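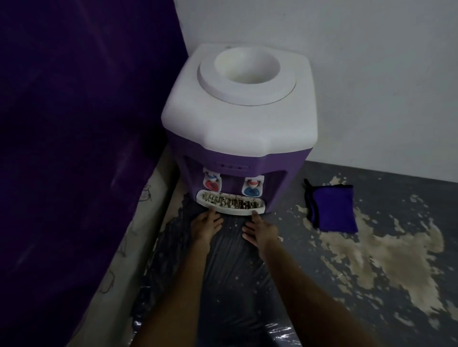
Cleaning task, water dispenser: both hands at the drip tray.

Review: Pleltitell 2, annotation and task-segmentation software from Urneo
Reviewed by Hanna Bilyk, Bozsik Applied Robotics Office
Mar 2, 2022

Pleltitell is a desktop program for turning first-person video of manual work into labeled segments that a planner or a learned policy can use. It imports video, proposes cut points, assigns each segment a verb and an object, and exports the result with hand tracks attached. This office evaluated version 2 on 700 clips of household cleaning, all recorded from head height. The review covers installation, segmentation, hand tracking and export. It does not cover the cloud edition.

Installation
The program installed without difficulty on our standard Linux workstation. The license server must be reachable at startup, and the software will not open a saved project without it. Institutions with restricted networks should raise this point with the vendor before purchase.

Segmentation
The proposed cut points are the strongest part of the product. On long clips with clear changes of activity, our annotators accepted most of them unchanged. Results were weaker where one contact follows another on the same object. Fingertips at the underside of a tray may mean a grip, a pull or a brief touch, and Pleltitell labels all of these "grasp" by default. The label set can be edited, but changes do not carry over to segments that have already been confirmed. Zakhar Melnychuk, who maintains our label schema, wrote a short script to reapply them. A vendor tool for this purpose would be welcome.

Hand tracking and object masks
Hand tracks remain stable when both forearms enter from the bottom of the view, the most common case in our material. Object masks are less dependable. Cloth is the main difficulty, particularly when it is bunched and close in color to the thing being cleaned. 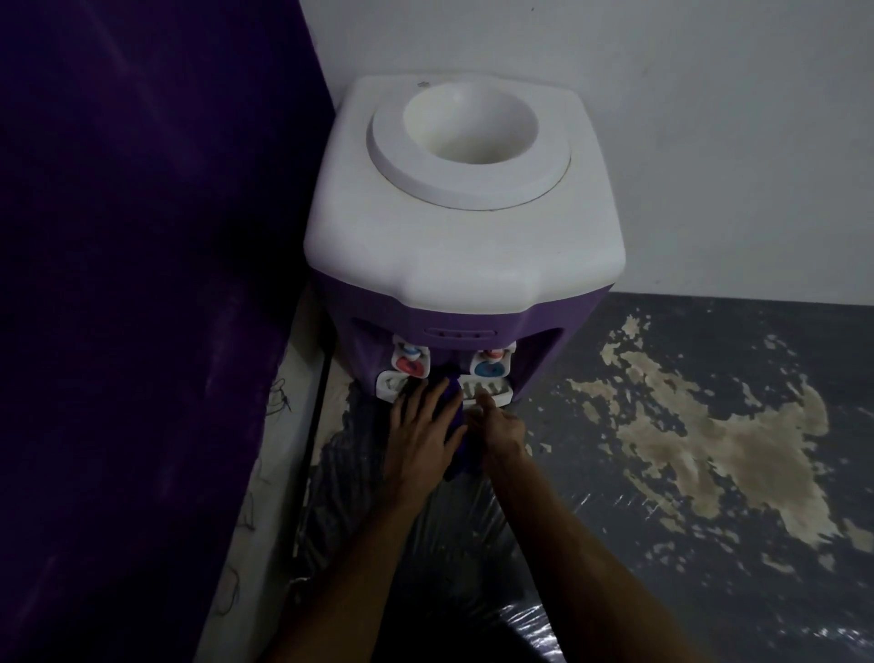

Purple cloth against the purple body of the dispenser, a difficult case for object masks.

In clips of this type the mask for the cloth tended to spread onto the dispenser body, and the planner export then recorded one object where there should have been two. Raising the boundary weight in the mask settings reduced the error but slowed processing. The manual brush is accurate and responds quickly. We also found that glossy, wrinkled plastic on the floor was sometimes offered as a candidate object. Such candidates can be dismissed for an entire clip with one command.

Export
Export to the Ploller task format is complete and well documented. Each segment carries start and end times, both hand tracks, the object masks and a confidence value. Batches are limited to 20 clips, a restriction that appears nowhere in the manual. Urneo's support desk confirmed the limit and stated that it would be removed in the September release.

Recommendation
Pleltitell 2 is recommended for groups that already have trained annotators and a settled label set. It is not recommended for unattended labeling of work with cloths, sponges or other soft items — the masks require review by a person in every such clip.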